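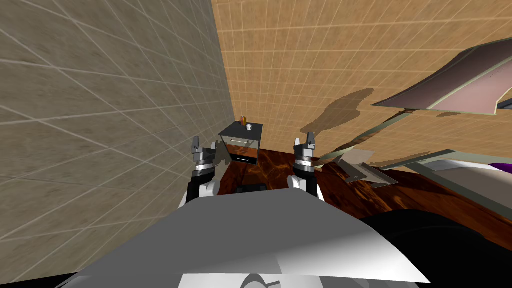

Dark cabinet in the tiled corner

To: Onia Swimming parents list
Subject: Re: Entry times for the Rivadeneyra meet

Thanks for the replies so far. I have put the questions together and answered them in one go.

> Our daughter has only swum the 50 free in a club time trial.
> Can she use that time for Rivadeneyra, or does it have to
> come from a licensed meet? She is also keen to try the 500.
> We were told the entry form closes in January.

A time trial is fine for the 50. Put "TT" next to it on the form. For the 500 she needs a time from a licensed meet, and the one at Elow counts.

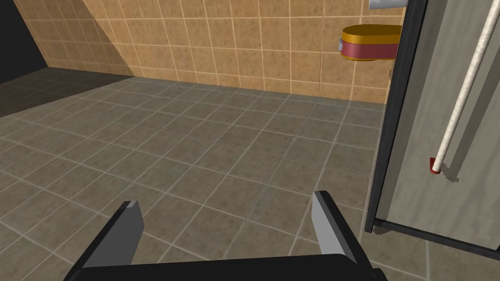

If she has no time at all for the longer swim, leave it off this form and speak to the coach on poolside. There is a distance evening at the Elow pool before the summer and she can get one there.

The closing month is January, as you say. Last year we had 69 swims entered and several forms came in with no stroke filled in, so please check before you send.

1. Travel

The coach leaves Onia at 6.15 am. Swimmers under 12 need an adult with them on the coach or at the pool. Parking at Rivadeneyra is tight and the lower car park is for officials.

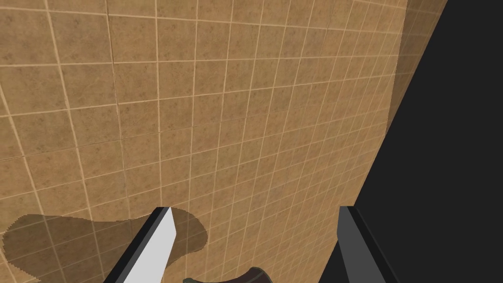 2. Kit

Club hat, 2 towels, spare goggles. The Wimo order has come in and hats can be picked up at the desk after evening training. If you ordered a hoodie, those are still on their way.

Results will go up on the club page the same night. Relay teams are picked from the times on the form,
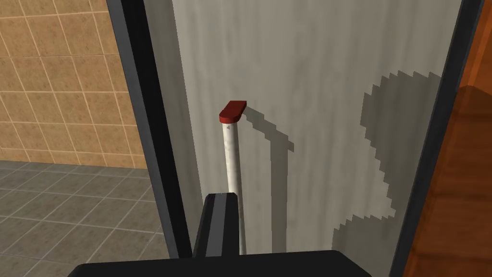 so a late entry means your swimmer can't be looked at for those. Reply to me and not the whole list if it is about fees.

Meet secretary
Onia Swimming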